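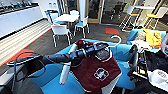

6. Running the Garment Demonstration on Visitor Days

This section covers setting up and running the hanger routine on the Ukard two-arm station during an open day or a scheduled visit. It assumes that the station has been installed and leveled (Section 3) and that the operator has completed the Majumder operator sign-off.

6.1 Before visitors arrive

1. Park the base facing the sofa and lock both casters. The garment must be able to hang over the cushion at every point in the arm's path.
2. Route the arm cable so that it hangs in a free loop. Do not tape it to the bracket.
3. Wipe the gripper fingers with a dry cloth.
4. Place the demonstration garments within reach of the second arm. Shirts with a collar work best. Knitwear slides off the hanger and should be kept for the folding routine (Section 7).
5. Use plastic hangers only. Wire hangers bend under the default grip force and mark the fingers.
6. Power on the station and wait for the status light to turn steady green.
7. Load the profile ONDBY-HANG and check that the cycle limit reads 400.

NOTE: The profile resets the cycle counter each time it is loaded. Write down the old value first if it is needed for the service log.

6.2 Running the routine

1. Ask visitors to stand behind the marked line.
2. Announce the start. Press and hold ENABLE for 2 seconds.
3. Let the arm complete the pick, lift, and hold steps without speaking over it. The hold step is the best time for questions.
4. Press NEXT to lower the garment onto the cushion.
5. To repeat, remove the garment from the hanger by hand with the station in PAUSE.

CAUTION: Do not reach between the gripper fingers while the ENABLE light is on, even if the arm is not moving.

CAUTION: Visitors must not hand garments to the arm. The handover routine is not part of this profile.

6.3 If the garment slips

If the shirt falls from the hanger, press PAUSE, pick it up, and restart at step 2. If the hanger turns in the grip, raise the grip force by one level. Do not go above level 4 with plastic hangers.

Error 193 means that the arm has met resistance on the way down. Check that the sleeves are not caught on the sofa arm, then press CLEAR. If error 193 returns, end the demonstration and move the arm to the rest position with the jog keys.

6.4 After the visit

1. Select REST and wait for both arms to stop.
2. Turn off the station at the rear switch.
3. Record the cycle count and any errors in the visit log. The finger pads are due for replacement at 2,188 cycles in total.
4. Return the garments and hangers to the Kisport case.

Questions about visitor days go to Dilani Chowdhury. Report damaged finger pads to Ibsa Assefa before the next booking.

Section revised 2026-05-02. Replaces the April issue.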